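The Legislature Should Stop Voting on Judges in the Dark

Confirmation hearings for the state's highest court deserve a fixed calendar and a public record.

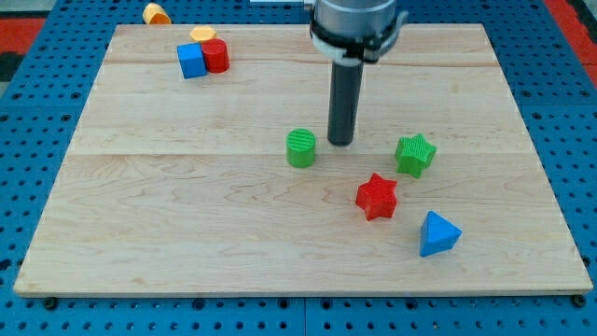
A Process Built on Custom

The state constitution gives the Senate the power to confirm appointments to the high court. It says almost nothing about how that power is to be used. The rest is custom, and custom has grown thin. In January, the Ison nomination moved from announcement to final vote in 36 hours. The nominee's written answers to the Judiciary Committee ran to 216 pages and reached members the evening before they were asked to vote. Members of both parties privately acknowledged that they had not read them.

The majority defended the schedule on the ground that the governor's choice was well known to the bar. That may be so. The Senate, however, does not confirm on behalf of the bar. It confirms on behalf of the residents of Zernlow, Skurness and every other county whose water disputes, school funding claims and criminal appeals will come before the court for the next two decades.

The Minority's Share of the Problem

The minority party has little standing to complain. Four years earlier, when it held the chamber, it left the Ngcobo nomination without a hearing for an entire session. Three of its members declined even to meet with the nominee. The seat stayed open, several appeals ended in tie votes, and the lower court rulings in those cases stood without explanation. Litigants who had waited years for an answer did not receive one.

Haste and delay serve the same end. Each allows a senator to avoid taking a considered position that voters can later examine.

What the Rules Should Require

The Senate should adopt a standing rule before the next vacancy occurs, while neither party can be certain which of them will benefit. The rule should require that a nominee's full questionnaire be posted for public review at least two weeks before a hearing. It should guarantee a hearing within 60 days of nomination and a recorded floor vote within 30 days after that. Private meetings between senators and nominees should be disclosed by date, as meetings with registered lobbyists already are.

Opponents will argue that one Senate cannot bind the next. This is correct, and any later majority could repeal the rule. It would have to do so openly, by recorded vote, and to answer for the decision at home.

More than 2,000 residents submitted comments on the Ison nomination. Most of those comments were entered into the record after the vote had been taken. A chamber that invites public opinion has a duty to receive it in time. The Rules Committee meets again on Tuesday, and a proposal of this kind should be on its agenda.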